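Notebook, materials bench
November 17, 2024

Tray liner slip tests, second batch

Continues from the May entries. The May sheets were all cast against glass and came out glossy on one face. They held well when clean and badly once there was dust on them, and the glassware trays in the Neves cabinet are never free of dust for long. Purpose of this batch is to find a surface that keeps its hold with some dirt on it and can still be wiped.

Material: two-part polyurethane from Valbridge, the softer of the two grades we keep. Dark pigment added to half the sheets to see if it changes the cure. It did not, as far as I can tell with a thumbnail and the durometer. The pigmented sheets hide staining much better, so I will use pigment from now on and stop making pale ones.

Mixing: by weight, on the small scale, resin first. Stirred slowly for 5 minutes with a flat stick, scraping the sides and bottom, then poured into a second clean cup and stirred again. The second cup matters. The May sheet with the sticky corner was poured straight from the first one, and the corner matched the last of the pour. Degassed until the foam fell, then poured in a thin stream from one end of the mold.

Molds: 3 of them, same outside size, same depth. Mold A is plain, against the glass as before. Mold B has ribs running the long way, taken from a piece of corrugated mat. Mold C was lined with a woven cloth sealed with wax to give a fabric print. Release agent on all of them, two light coats, buffed after each. C needed more and did not get it.

Demolded the next morning. A and B came away cleanly. C tore the cloth and kept threads in the surface along one edge. I trimmed that edge off and tested what was left, but the print is uneven and the results for C should be read with that in mind.

Test: sheet taped to the tilt board, steel block on top, board raised by the hand screw until the block moves. Angle read off the Wemar inclinometer at first movement. Friction coefficient is the tangent of that angle. Block wiped with alcohol before each run and left to dry. Runs done clean first, then with a pinch of talc brushed over the sheet and tapped off.

Clean: A highest by a clear margin, then C, then B. On A the block stuck for long enough that the reading depended on how fast I turned the screw. Waiting at a fixed angle, it would creep and then let go. I do not trust the clean A values beyond saying they are high.

Dusted: order reverses. A drops a great deal, B drops slightly, C sits between. On B the talc collected in the valleys and left the rib tops fairly clean. That holds only with the ribs across the slope. Turned to run down the slope, B was little better than A, and the block wandered sideways as it went. A drawer gets pulled in one direction but the trays get carried in every direction, so a ribbed liner would need to be laid one way in the drawer and another way on the cart. I do not want to depend on anyone doing that.

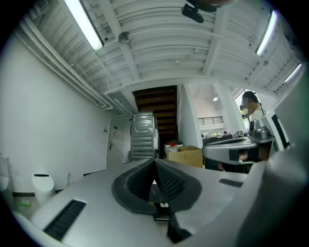 The next mold needs a pattern with no preferred direction. Options are a cross-cut rib, a random blast texture, or raised or sunken dots. Cross-cut ribs are easy to machine but the corners of the squares will fill with dirt and be slow to wipe. Blast texture is simple, though I have no means of repeating it from one mold to the next. Dots look like the best candidate, and the reference I have in mind for scale is the fine dotted pattern on the inner faces of the dark gray V-shaped rubber jaw, much finer than anything on the mats we buy. Dots that small should leave plenty of contact area for light glassware while still giving the dust somewhere to go. Whether they are fine enough to clog is the question for the talc runs. I would like a coarse version next to it in the same mold so that both get the same pour and the same cure.

Making the dotted mold: first thought was to drill an aluminum plate on a grid with a small ball-nose cutter, shallow, all to one depth. Spacing to be settled on the drawing. The plate has to be flat before starting or the dots will be deep at one side and missing at the other. Our offcut from the Futa housing job is bowed and would have to be skimmed on both faces. Cheaper to order a ground piece. The alternative is a perforated sheet bonded to a backing plate, but the adhesive would creep into the holes and give every dot a different height.

Cure and age: hardness read on the off-cuts at demolding and again after 3 days on the shelf. Slight rise, same on all sheets. No further tests until it levels off. The May sheets have been flat on the shelf the whole time and read a little harder than when they were put away. Gloss face has picked up lint that will not brush off and has to be washed.

Washing: soapy water and a soft brush, rinse, hang. A dried first and showed water marks. B held water in the valleys and had to be shaken. After washing, the dusted values went back to near the clean ones on all the sheets, so the talc does no lasting harm.

Mistakes to note. The tape at the top of the tilt board lifted on one of the B runs and the whole sheet slid with the block on it. Struck that reading. The screw has backlash, so always approach the angle going up. The talc brush was used on A and then on C without cleaning in between.

To do:
Order ground plate, enough for 20 coupons including the coarse dots.
Drawing for dot grid, fine and coarse side by side.
New wax, and a proper third coat if cloth is tried again.
Repeat A clean runs at a fixed turning rate.
Try a glass block as well as the steel one, as the trays mostly carry glass.
Check resin shelf date before the next pour. The can was opened in May and there is a skin on the hardener.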